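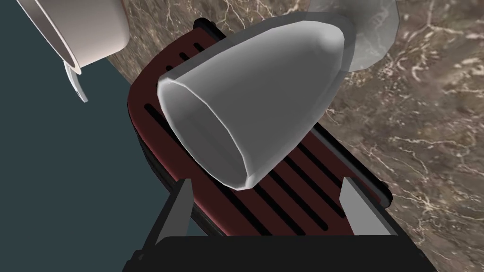 Pandholm Animal Call Log

Short text records of animal calls handled by the Pandholm city police and fire crews: swarms, loose livestock, birds in chimneys, snakes in parked cars. Each row is one call.

Rows: 356
Format: CSV, UTF-8, one header line
Last updated: Monday, December 22, 2025

Columns
call_id – number given by dispatch
animal – free text, lowercase
place_type – street, home, school, transit or other
units_sent – whole number
outcome – moved, released, left alone or unknown

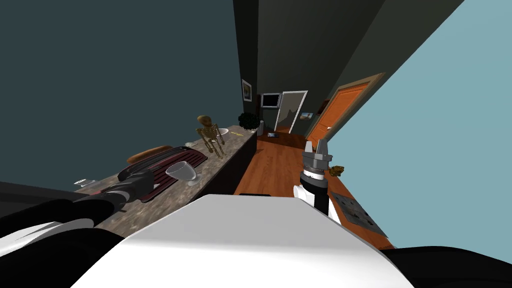

Street numbers and caller names were removed before release. In 7 rows the animal is blank, as the crew left before finding it. Two rows share a call_id and are separate calls; use the row order to tell them apart. Calls passed to the county are not included.

Typed up by Sharada Alva and Nithin Mudaliar from paper logs. Send corrections to Eleri Vaughan with the call_id in the subject line.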